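The robot that would like you to label everything first

The invitation promised "manipulation without limits." I have been to enough of these open days to pack a sandwich and lower my hopes, and on October 15, 2026 I drove out to Urnport with both.

Ratis occupies the back half of a building on Escobedo, past a tile showroom. Visitors were given a badge, a cup of coffee and a talk that ran well past its slot. The project is called Lostilska. According to the slides it has been running since July, and the arm has made 373 attempts at lifting a block out of a tray. I asked how many had worked. The presenter said the team was "still cleaning up that number," and moved on to a chart of something else.

Then we were let in to see the table. There were 17 of us, and the view was mostly of the shoulders of the people in front. What struck me once I got close was how much help the machine is given. The blocks carry printed square tags, the kind a camera can read at a glance. So does a flat board lying on the tabletop. The backdrop is green and the tabletop is black.
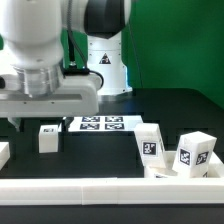
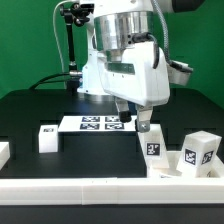
The Lostilska table at Ratis, with tagged white blocks in the tray and the four-tag board lying flat.

I don't want to be unfair. Picking up a tilted block is harder than it sounds, and two fingers that open and close are not much to do it with. An engineer told me the tags are there so the team can check the robot's guess about where a block is against a measured answer, and that later versions will do without them. I believe the first part. The second I have heard at other companies, about other tags.

My trouble is with the distance between the table and the brochure. The brochure shows a warehouse, a kitchen and what I took to be a pharmacy. It says the system could handle 700 different products. Nothing I saw that afternoon had a label you could peel, a lid that might pop off or a corner that would dent. I asked whether anyone had tried a bag of rice. Someone had, apparently, and I was offered more coffee.

We watched for 9 minutes. A man beside me filmed all of it on his phone and said his packing line loses more time to crushed cartons than to anything a robot might lift. He wanted to know what the arm does when a carton gives way under the fingers. He was told to leave his email.

Ratis plans another open day once the tags come off. I've asked to be put on the list.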